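4.2 Color words at the table

We now turn to the part of the study we most looked forward to writing up: how people name the colors of ordinary kitchen and table things when they are left alone to do it. Laboratory work on color naming has mostly used chips, flat squares of paint on a gray card. Chips are wonderful for control, and we used them ourselves in Section 3. But people don't spend their days talking about chips. They ask each other for the green bowl, no, the other green one, and a surprising amount of skill goes into getting the right bowl.

The material comes from the Talavera recordings, made in shared kitchens in the towns of Talavera and Brorngate. Speakers cooked, set tables and cleared up in pairs while we recorded the talk. From the transcripts, Darcy Lavoie pulled out every noun phrase that held a color word and pointed to a thing in the room, which gave us 1,690 phrases. Each one was then coded for the base term (green, red, white), for any modifier (pale, dark, kind of) and for any borrowed name (mint, lavender, brick, butter). Phrases used in jokes or songs were set aside. There were more songs than we had planned for!

The first result is easy to state. Speakers used a bare base term whenever it was enough to pick out the thing they meant, and very often when it was more than enough. "The red pot" was said freely in kitchens that had a single pot. This fits the long line of work on overspecified reference, and we were delighted to see it turn up so clearly in unscripted talk. Color is cheap to say and quick to see, and speakers throw it in early, well before they have checked whether the listener needs it.

The second result concerns modifiers. When two things shared a base term, we had expected speakers to reach for pale and dark, the pair that does most of the work in the chip task. They did so with walls, towels and clothing. With dishes they went the other way and borrowed names from food and plants: mint, sage, lavender, plum. One pair in Brorngate kept up a steady contrast between "the mint" and "the pea" for a full 15 minutes, dropping the noun altogether after the second mention, and never once misunderstood each other. We had no code for a color word standing in for the whole object, so we added one and went back through the transcripts from the start.

Pale colors deserve a closer look. In the chip task, a light purple was called purple by most speakers, and lavender came up mainly among those who sew or garden. At the table the borrowed name moved up sharply. We think the setting invites it: a dish is a thing one chooses, often from a shop where the color has a printed name, and the name comes home with the dish. The same speakers went back to plain purple when they talked about a bruise or an evening sky. Figure 6 shows tableware in shades of this kind, a lavender plate, a pale green bowl and a mint-green cup, together with several red items.
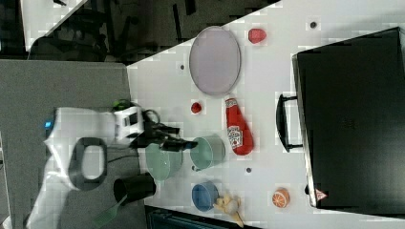
Figure 6. Light-colored tableware and red items on a white tabletop.

Do speakers who know more borrowed names use fewer plain ones? The two go together, and speakers with the largest stock of borrowed names were also the freest with plain red, green and white, using whichever came first and repairing only when a listener hesitated.

Red behaved quite differently from the pale shades. It drew almost no modifiers, even where two red things stood side by side. Speakers changed the noun and left the color alone: "the red bottle," "the little red thing." We return to this in Section 5, where the Tavano word lists let us ask whether red resists modifiers in writing as well as in speech.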